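Praltidthorpe Household Skills Centre
Members' Newsletter
10/04/2021

The practice table: revised arrangements for use

Members who attend the household skills sessions will be aware that the practice table has been under review since the end of last term. The review was carried out by Tove Brynjólfsdóttir and Radomir Yordanov, and its findings were accepted without amendment. We received 81 written responses from members, and we are grateful to all who took the trouble to reply. The greater part of them concerned the tabletop appliance, its door and its lead. The remainder dealt with crockery and the play food.

The new arrangements apply to both the morning and the afternoon groups. Printed copies are available from the office on request.

Opening and closing the door 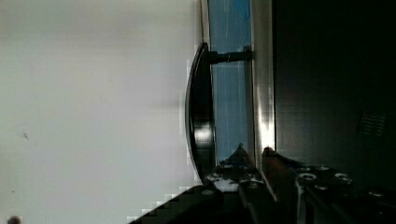
Session leaders have been asked to spend more time on the door than in previous terms. Several members told us that they had been taught at home to pull at whatever part came to hand, and the habit is a hard one to correct. The black handle is a curved bar held away from the front on a short post, and members should close the whole hand round it before pulling. The silver trim beside it is not to be used for this purpose. It marks easily, as does the glass, and both should be wiped with a soft cloth at the close of each session. Abrasive pads have been withdrawn from the cleaning box.

The door is to be opened fully, and a clear space of 50 cm is to be kept on the side from which the member approaches. Dishes should be set down before the door is closed again. Members who find the movement difficult may ask for a session leader to stand with them, and may continue to do so for as long as they wish.

Leads and plugs

The review found that leads were the most frequent cause of complaint. Members will see from the present layout that a plug and its cord can easily come to lie on the table among the things being used, with plates set down close by. With effect from the coming term, leads not in use are to be coiled and placed at the back of the table before any crockery is brought out. No plate is to be rested on a lead.

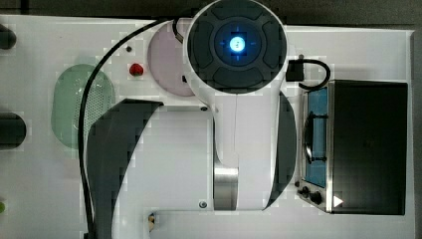 Zulema Yáñez wrote that the coiling of leads ought to be taught as a task in its own right and given proper time, as her group had always been hurried through it at the end. She also asked that the same person should not be given the job every time. Both points have been adopted, and a rota will be displayed.

Crockery and play food

Plates and bowls are kept for setting and clearing exercises and are not to be taken to the tea room. The play food is used for sorting, serving and shopping-list work. Bottles used in the exercises are to be stood upright when the table is cleared. Bowls are returned to the shelf first, then plates, then the smaller items, which have a tendency to roll.
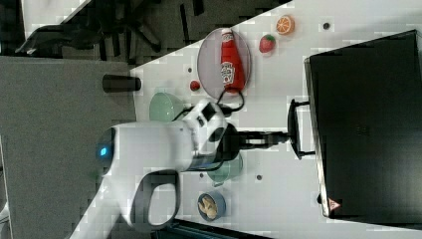
The practice table, with mint-green bowls, toy fruit and a ketchup bottle on the grey plate.

A replacement fund of £200 has been set aside for crockery. Breakages should be reported to the office on the same day, and no charge will be made to members.

Enquiries

Questions on the arrangements may be addressed to Dagný Oddsson at the centre office. The arrangements will be looked at again in August, and comments received before then will be taken into account.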